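Blog > Language Learning > Turkish

We use cookies to remember your preferences. By continuing to read you accept this. OK

I've been studying Turkish for three years now, and I've learned to be suspicious of anything that says it will make me fluent. So when the Kivonska course switched its whole intermediate level to "immersion only," meaning no English in class and no grammar tables, I signed up with my arms folded.

The pitch is that adults can pick up a language the way toddlers do. I have doubts. A toddler gets all day, every day, and a family that claps when she says "dog." I get two evenings a week in a rented room in Trolirville and a textbook that cost $39.
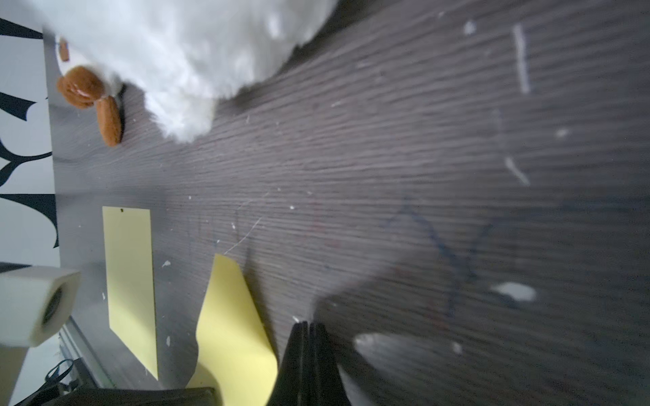
White plush, dark tabletop.

Our teacher, Orhun Sönmez, is very good, and I suspect he'd be good under any method. He tells long stories about a baker called Güler and makes us retell them. I enjoy this. What I don't enjoy is guessing at verb endings for weeks when a small chart would settle the matter in a minute. I finally asked him, after class and in English, what the difference was between -di and -miş. He drew me a chart. So much for immersion.

Then there's the Bonance app, which comes with the course and sends me a badge whenever I open it. I have badges for vocabulary I couldn't produce if you paid me. The course website says students "progress faster," without saying faster than whom.

I'll stay through September, mostly for the baker.
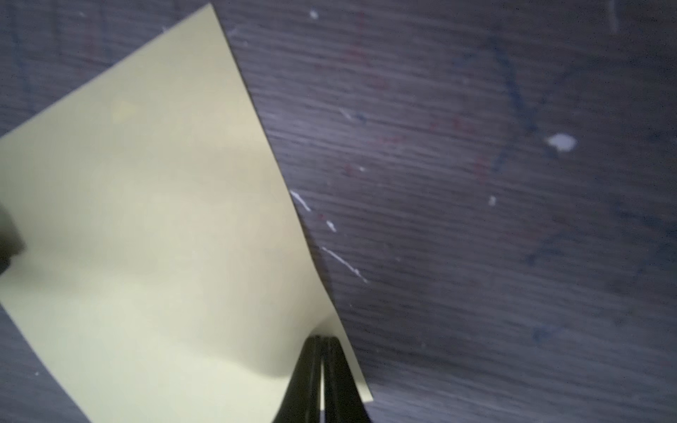 Would I tell a beginner to start with an immersion class?
Probably not. I'd get the basic endings down from a plain old grammar book first, then go and listen to someone tell stories.

If they drop the badges I may soften a little. I still want my chart on the wall.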